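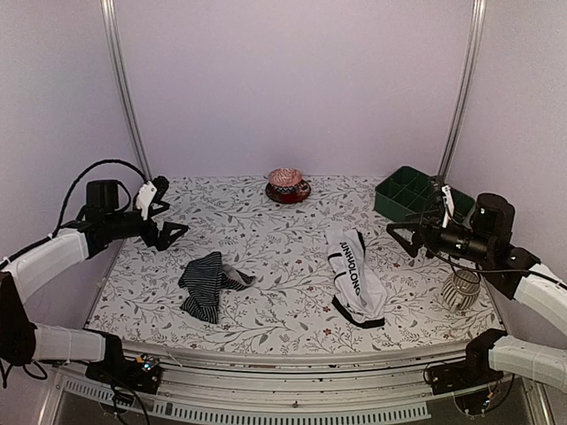
Svend Hauksdóttir wrote in that her first two pots on the Prina came out weak and lukewarm, and asked whether the machine was faulty. It was not. The rinse cycle had been skipped and the grind was set too coarse. Both points are covered in this section, so please read it through before you make coffee for the first time.

Section 4. First use of the Prina filter coffee maker

Before you start

Remove all tape and cardboard, including the strip under the lid of the water tank. Wash the jug, the jug lid and the filter basket in warm soapy water and rinse them well. The base unit must not be put in water or in the dishwasher.

Stand the machine on a flat, dry surface away from the edge. Leave open space above the lid, as steam comes out of the rear vent during brewing. Do not run it under a low shelf or wall cabinet.

CAUTION: Pull out the full length of cord before plugging in. A cord left wound up in the storage slot can get hot.

Rinsing the machine

1. Fill the tank with 700 ml of cold tap water. Do not add coffee or a paper filter.
2. Put the empty filter basket in place and push until it clicks.
3. Set the jug on the warming plate with its lid on.
4. Press the power button. The light turns amber.
5. Press Brew. The machine will run until the tank is empty and then beep.
6. Pour the water away and wait for the light to stop blinking.
7. Repeat with fresh water.

Note: A faint smell of new plastic during the first rinse is normal. If you can still smell it after the second rinse, run one more.

Note: If you bought the Pustton water cartridge, fit it after rinsing. It should soak in a bowl of cold water before it goes into the tank. 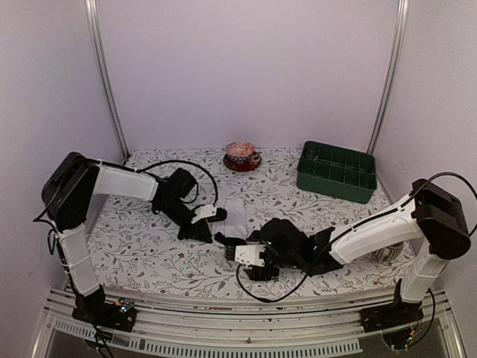
Making the first pot

1. Fill the tank to the line you want. Each mark on the Prina tank equals one 200 ml cup.
2. Fold the seam of a size 4 paper filter and set it in the basket. Wet it with a little water so that it stays against the sides.
3. Add medium-ground coffee, 2 level scoops for each cup. Use the scoop that came in the box – kitchen spoons vary too much.
4. Shake the basket gently to level the coffee. Do not press it down.
5. Close the lid and press Brew.
6. When you hear the beep, leave the jug where it is until the last drips have come through.
7. Stir the coffee in the jug before pouring. The first coffee to come through is the strongest and sits at the bottom.

CAUTION: The drip stop lets you take the jug away for a short time while brewing. Put it back promptly or the basket may overflow with hot water and grounds. 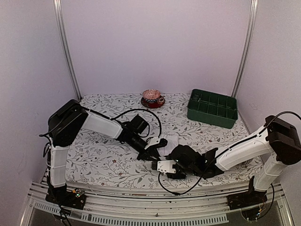
Small cup on a dark red saucer.

Adjusting the taste

Weak or sour: use a slightly finer grind first. If that does not help, add half a scoop.
Bitter: use a coarser grind, and check that the jug has not been sitting on the warming plate too long.
Lukewarm: rinse the jug with hot water before brewing. Warm the cups too if they are thick.

Change one thing at a time and make a full pot before you judge it. Small pots always taste a little thinner on this model.

If you buy coffee ready ground, the Plirnthorpe and Pritchard house blends are both sold in a medium grind that suits the basket. Espresso grind will clog the paper and should not be used.

For cleaning and descaling, go to Section 5.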